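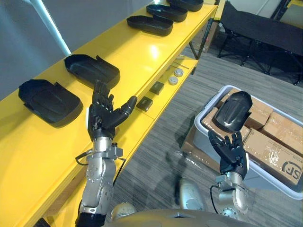 Stijn Geerts wrote to me that the returnable bottle is a nice memory and nothing more, and that a small brewery which tries to bring it back will only lose money. He sells beer in a shop, so I take his opinion seriously. But I think he is looking at the wrong cost.

At Gisberg we fill our lager in half-liter brown bottles. Until last November every one of them was new glass. We paid for it, the customer paid for it, and then it went into the recycling bin after one evening. Melting a good bottle to make the same bottle again has always seemed to me a strange idea of saving.

Stijn says that washing is expensive. Yes, it is. We don't own a washing machine for bottles and we will not buy one. We send our empties to Zelenák, who wash also for two other breweries in the valley, and the truck that brings the clean bottles takes away the dirty ones. It doesn't leave with less than 900 pieces, so we need a dry place to keep them, and this was in fact our biggest trouble. In the first season we got back 3,380 bottles. I had expected fewer.

His second argument is the label, and here he is right. Our old label was a plastic film with a very strong glue, and Zelenák complained to us about it already after the first load. Čestmír Štěpánek, who does our printing, changed it to plain paper with a glue that lets go in hot water. The paper gets ugly in an ice bucket. Some restaurants have told us so, and one of them stopped ordering. I would like to have them back, but not with the old label.

Then there is the look of the glass. After several trips a bottle has two pale rings where it rubs against its neighbors. Stijn writes that customers will think the beer is old. Maybe a few of them do. I grew up with such bottles on the table, and I can't remember that any guest refused one.

What I would ask from the shops is small — a corner for the crates, and a deposit that is the same everywhere. At the moment there are 4 different deposits in our town alone, and people give up and throw the bottle away. The breweries can't repair this without the shops. Stijn still has no corner for our crates, and I have offered to bring him the first ones myself.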